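Flernex starter cell, worth it for a small shop?
Automation on a budget > Kits and reviews

slatwall_pete
2022-09-12
So I finally caved and got the Flernex kit! You get the arm mount, the two-finger gripper, a wrist camera and the gray fixture panel they call the Himia. I paid extra for the panel (400 bucks, ouch) and I've been going back and forth on it ever since. My job is putting small parts into holders and taking them back out, all day long, nothing fancy. The camera view is what sold me. I can sit at the laptop and line the fingers up with the slots without crawling into the cell.

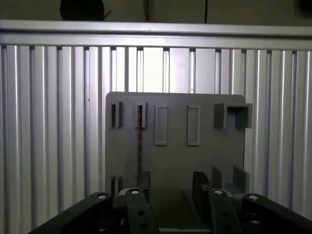

Re: Flernex starter cell, worth it for a small shop?

gritbucket
400 for a plate with some holders on it? You could make one in a weekend. I did, and it's been on my Kirar arm since March. Also, all that shiny extrusion behind the panel would drive me nuts. Doesn't the vision get confused by the stripes?

slatwall_pete
It did at first, yeah. I cropped the search area down to the panel and now I get 2 bad picks in 1,000, which I can live with. The upright slots on the top row are the fussy ones. The square box holder up in the right corner is super easy, I could hit that one in my sleep.

moth_and_rail
Gonna disagree with gritbucket here. I tried making my own and the slots were never quite square to each other, so I spent more time fixing the plate than running parts. If Himia comes out of the bag true, take it and move on. My gripe with Flernex is the software. It took me 33 minutes to get through the update and then it lost my saved positions!!

gritbucket
Fair on the software, it's bad. Still say the panel is overpriced. Penrose sells a blank one and you bolt on whatever you want.

moth_and_rail
Blank is the problem though, now I'm designing holders again lol

slatwall_pete
Does the Penrose one hang on the same rail? I might want a second panel for the longer parts.

gritbucket
Mine needed adapter brackets. I'll dig out the part number tonight and post it.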